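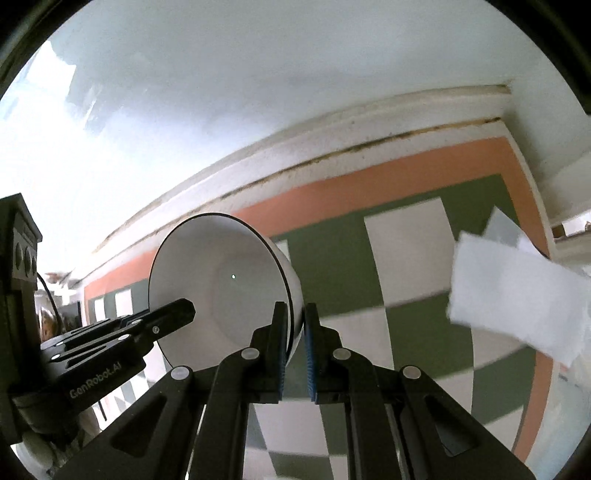

Photo: Tiziana Pellegrini / Endent project

Search this journal Search Advanced

4.2 The slipped bowl and what we learned from it

Figure 3. A bowl tipped on its side and held at the rim between the blue ridged pads of one gripper, with a second gripper close to the rim at the left.

We would like to spend a little more time on this failure than its size might seem to deserve, and we hope the reader will bear with us. Of the 133 bowl trials in the October series, 65 were done with the rim grasp shown in Figure 3, and it was in this group that we met the fault we had least prepared for. There were 2 outright drops. Neither hurt anyone, and one of the bowls even survived, but both came as a surprise to a group that had grown rather fond of the rim grasp and had been recommending it warmly to everyone who visited.

The attraction of the grasp is easy to understand. A bowl is an awkward thing to hold from outside, and a two-finger gripper that pinches the wall has one pad on the inner surface and one on the outer, so it needs very little opening and leaves the other side of the bowl free for a second tool. When the bowl is upright, the weight hangs nearly in line with the fingers and all is well. Once it is turned on its side, however, most of the weight lies well away from the pads, and the bowl would dearly like to swing. The pads then have to resist turning as well as sliding, and they are asked to do so over a patch of glaze no larger than a postage stamp.

Our slip monitor, which we took over from the earlier Skireck software with only small changes, was built to watch for sliding. It compares the opening between the fingers from one moment to the next, and if the opening changes while the fingers are meant to be still, it calls for more force. A bowl that turns between the pads does not change the opening very much, at least not at first. In both drops the log shows a perfectly calm gripper until shortly before the bowl was lost. Baptiste Rolland, who was reading the log aloud during the second of these, had just reported that everything was fine, and he has been very gracious about our reminding him.

There was a second part to the trouble, and here we must take the blame ourselves. When the monitor did finally notice that something was wrong, it answered by squeezing harder, as it had been told to. On a curved ceramic wall this is poor advice. The extra force made the bowl turn faster in one case and, as far as we can judge from the pieces, started a crack in the other. We had set the upper limit on force during the Salminen trials, where the objects were plastic cups, and we never went back to ask whether it made sense for glazed ware.

Handovers deserve a word of their own. When a second gripper comes in toward the rim, even a light touch on the far wall acts with a long lever on the pads that are doing the holding. One of the drops came at this moment. We also noticed, going back over the recordings, that people tend to reach for a falling dish without thinking, and a hand near the fingers during a force increase is a thing we do not want to see again.

We therefore made three changes before going on. The force limit for ceramic objects was lowered, and the monitor may no longer raise the force while another tool is within reach of the object. The Greltivow tracker now follows the angle of the rim as well as its position, and a turn that was not commanded stops the trial and lowers the bowl to the table. Last, whoever is holding a tool is asked to let the dish fall, which took more practice than any of us had expected. The remaining 51 rim trials were run under these rules without a drop, although the tracker stopped several of them for turns that we could not find afterward by eye, and we return to those false stops in Section 4.3.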